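Buying a first arm for a small lab: what have I left out of the budget?
Posted in Equipment and Purchasing

I have been put in charge of spending money, which tells you how thin things have got at our end. We're a small teaching lab in Flallport and we want one tabletop robot arm for kitchen-type tasks: picking up utensils, moving things on and off a tray, that level of glamour. The arm we like is the smaller Birnell. The plan is to do the first stretch in simulation and buy the hardware in January, when the new budget opens.

My spreadsheet has one line for the arm and one line that says "bits". I have 700 pounds left for bits. My manager would like the word "bits" replaced by something a grown-up might write. What belongs on that list, and is it daft to delay the arm and work in simulation until then?

asked by spreadsheet_widow

Not daft at all. Simulation is the cheapest member of staff you will ever have, and it doesn't park in your space. Use the months before January to find out what you need to buy, as opposed to what the catalogue would like you to need.

Start with a cluttered table. People test with one cube in the middle of a bare surface, conclude that they are geniuses, and then order the wrong gripper. Put in flat things, thin things and things with awkward handles. A ladle and a knife will teach you more about your gripper choice than any number of cubes.

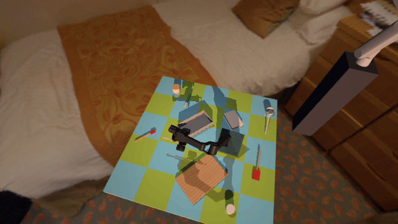 Keep a note of every object the arm can't get hold of and why. After a few weeks you'll have a shopping list with reasons attached, and managers love a reason. If most of your failures are thin objects lying flat, price up different fingertips before you price up a bigger arm. If most of them are reach, measure your real bench and move the mounting point in the simulation first. Moving it there is free. Moving it on the bench involves a drill and an argument.

As for "bits", I'd break it up like this:

Mounting plate and clamps
Spare fingertips, two sets at least
Emergency stop, if it isn't in the box (check, don't assume)
Power supply and a long enough cable, which the supplied one never is
Camera and something solid to hold it
The real versions of your test objects
Delivery, and the VAT you forgot

The test objects are the only cheap line. Buy duplicates of the ones you like. Spatulas change shape between one shop visit and the next, and then your results don't match.

Allow for 12 weeks between order and arrival, whatever the quote says. Ours said 8.

posted by bench_goblin

Just get the Rilura, it comes with everything. We had ours going in an afternoon.

posted by tomorrowpants

It comes with everything except the software licence after the first year, so ask for that price in writing before anyone gets excited. Same goes for the service plan. We bought through Vahidi and the arm was fine, but the yearly costs came out of a different pot and that pot turned out to be a rumour.

Two things to add to the list above. Put in a line for repairs, even a small one, because asking for repair money after the breakage is a much longer conversation. And check whether your simulation computer is up to the job. If it already wheezes with a full table of objects and a decent bit of lighting, a graphics card may be a better use of this year's money than a camera that sits in its box until spring.

I'd also ask for a demo with your own objects. Take a carrier bag of kitchen stuff along. The salesman's face is worth the train fare.

posted by quiet_solder

Thanks, all. "Bits" is now 8 lines and my manager has described it as "better", so I may frame it. Going to ask Birnell about fingertips and Vahidi about demos, and I've started the list of things the arm can't pick up.

posted by spreadsheet_widow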